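プラスチックのコップと、夏の麦茶のはなし

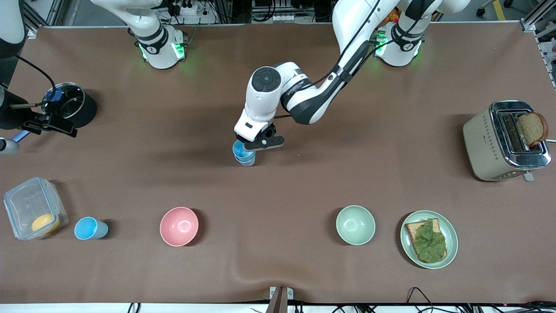
水色のコップは重ねておけるのがうれしい。

7月に入ると、わが家の台所は麦茶一色になります。朝の6時にやかんを火にかけて、冷めるのを待ちながらパンを焼く。これがもう何年も続く私の夏の始まりです。

子どものころは水出しのパックなんて邪道だと思っていました。祖母が煮出し派で、しかも砂糖をひとつまみ入れる人だったんですよね(近所の子には不評でした)。ところが去年、友人のLeanne Buntingに教わった水出しがびっくりするほどすっきりしていて、あっさり宗旨替え。いまは平日が水出し、休みの日が煮出しです。

器にもちょっとうるさくて、ガラスは見た目が涼しいけれど、うちでは結局プラスチックばかり。軽いし、ベランダにも気軽に持って出られるし! 容量は200ミリリットルくらいがちょうどよくて、大きいとぬるくなる前に飲みきれません。

そうそう、商店街の喫茶Bemururaでは、夏だけ深煎りの麦茶が出ます。コーヒーみたいに苦くて、ミルクを入れてもおいしい。1杯500円と聞いて最初はひるんだのに、先月だけで4回も通ってしまいました。豆ならぬ麦は、店主が自分で煎っているそうです。フライパンでもできると聞いて家で試したら、見事に焦がしました。台所の窓を開けっぱなしにして、その日の夕飯はそうめんです。

次はもう少し弱火でやってみるつもり。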